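The Grulthorpe Open Day, or How I Spent a Whole Afternoon Watching a Plug

By Ya-wen Wei
August

If you had told me in the spring that I would drive 78 miles to stand behind a strip of yellow tape and cheer for a cable, I would have laughed at you. But there I was! And I'd go again tomorrow, if my knees would let me.

So, the open day. Some of you will remember that Grulthorpe (the workshop, out past the grain elevator and the tile place) opened its doors last year for an evening and was so full that half of us ended up in the parking lot eating pretzels. They learned from that. This time you signed up for a slot, and they took 96 visitors over the afternoon in groups small enough that everybody could see. I had the 2:30 slot, which I picked for the sole reason that it left time for lunch. The lunch was a tuna melt at the diner by the exit and I can recommend it, with the coleslaw, not the fries.

You get a sticker at the door with your first name on it. Mine came out as "Yaw," which I wore with pride all day, and one very polite young man called me Yaw twice. (For the non-robot people on this list: yaw is also the word for turning left and right, so I got a few jokes out of it at the coffee table. I made most of them myself.)

The first stop was the Fodis corner. Fodis does the sorting cell, the one with the belt and the suction cups that was written up in this newsletter over the winter. They had it picking up bags of dried beans and putting them into trays by color. I liked it fine, and the kids in our group were crazy about it, mostly the hissing noise when it lets go. It did drop one bag. Beans went everywhere, and the lady running it just said "well, that's beans" and hit the pause button and got the broom. She'd clearly had practice. I asked her whether the bags or the cups were to blame and she said it was the bags, the cheap ones have a seam right where the cup wants to sit, and they'd bought the cheap ones for the open day. Fair enough!

Then there was a long table with grippers on it that you were allowed to pick up and squeeze, which I thought was a great idea and more places should do it. They're heavier than you expect. There was one with soft fingers that felt like a kitchen spatula, and a little girl in front of me shook hands with it for so long that her dad had to negotiate. I also had a nice long talk at that table with a retired school bus mechanic who had come on his own and had a lot to say about cable routing. More than I could hold in my head, to be truthful, but I wrote down "leave slack at the elbow, always more slack at the elbow" and I have it here in front of me on the back of the diner receipt.

Coffee was in the break room, along with lemon bars. I had two. The recipe was taped to the wall with a note saying please take a picture instead of the recipe, and of course when our group came through, the recipe was gone and just the note was left.

Now, the part I'd really come for was Flelia. That's the two-armed setup, and the reason I wanted to see it is that it's being taught to do the fiddly jobs around the back of a computer: putting plugs in, pulling plugs out, moving a cord from here to there. If you have ever crawled under a desk with a flashlight in your teeth trying to get a plug into a hole that you can't see, you'll understand why I have feelings about this. My brother-in-law's tower lives in a cabinet that was built around it, and every time something comes loose I'm the one who gets the phone call.

Van Rooij, the outfit that's paying for a good part of the work, looks after machines in offices and school labs, and the man they had sent along gave us a short talk at the start. Very short, thank goodness, as there were no chairs. He said a lot of their service visits end up being a cable that's worked its way loose, and somebody has to drive out there, push it back in and drive home. He didn't think robots would be doing that in your local school any time soon. He did think they could be useful on the repair bench, where the same tower gets plugged in and unplugged over and over while it's being tested, and where people's wrists get sore. I appreciated that he kept it small. I've been to demos where by the end of the talk the robot is cooking your dinner and walking your dog.

They do six tries in a row for each group, no restarts, and a whiteboard by the door has the results from every group that's been through, good and bad. I stood and read that whiteboard for quite a while. The group before ours had obviously had a rough time (someone had drawn a small sad face), so we went in with low hopes and a lot of goodwill.

You stand behind the tape and you have to keep your voice down. The robot doesn't mind, but the people running it do. And then it starts, and it is slow! I want to be clear about that so you don't go expecting a magic trick. One arm comes in close to the ports and stays there, and the other one brings the plug over, and it tips it a little, and it tips it a little more, and you find yourself leaning. The whole row of us was leaning to the right like we were on a boat.
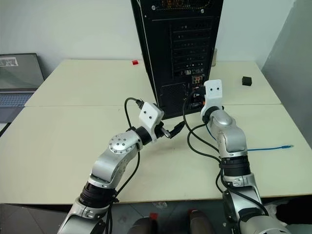
Page last changed: August, 6:10 p.m. (fixed the parking note)

The left arm has the plug in that shot, the small silver and black one, and it's pointed at the back of the tower with a bit of a downward slant. The right one is parked just beside the ports. I kept watching the wrong arm, by the way. I was so sure the right one was about to do something.

What got me is how much of the job is cord. I'd figured the hard part would be the hole, and the hole is hard, sure, but you've also got this black cable that has ideas of its own, looping up over the gripper and down along the arm, and every move the arm makes drags it around some more. My bus mechanic friend was standing next to me by then and he poked me in the side and whispered "slack," and I have to say I felt very much on the inside of things.

Our group's score was four out of six. On the first miss the plug went in at an angle and the arm backed off by itself, and on the second it let go too early and the plug hung there on its cord, swinging, and we all went "ohhh" like at a ball game. When the last one went in there was clapping. I clapped too. I may have whooped. The woman with the clipboard wrote us up on the board and gave us a smiley face, so take that, 2:00 slot.

There was a bit of time for questions after. Somebody asked if it could tell a plug that's upside down, and the answer was "sometimes," with a grin. Somebody else asked how it learns, and they told us that a person steers the arms through the job by hand many, many times, and it learns from those runs, and that the people doing the steering get very good at it and very bored. I asked if they'd consider a house call to my brother-in-law's cabinet. They said no. They did ask how deep the cabinet was, though, and I could see one of them thinking it over.

I came home with a sticker, a pencil, a receipt full of notes and the last of the lemon bars wrapped in a napkin (with permission!).

A few useful bits if you're thinking of going next time. Sign up early, the afternoon slots went first. Wear shoes you can stand in, because apart from the break room there is nowhere to sit. Park behind the building and walk around; the front lot is for deliveries, and I got that wrong in the first version of this write-up, so apologies to anyone who got shooed away from the loading door. Small kids are welcome at the bean table and the gripper table, but the Flelia room is long and quiet and the ones in our group had had enough by the third try.

And if anybody did get hold of that lemon bar recipe, please write to me. I'm not going to ask how you came by it.

Contact: use the reply address on your newsletter | Copyright Ya-wen Wei, please ask before reprinting | Back to top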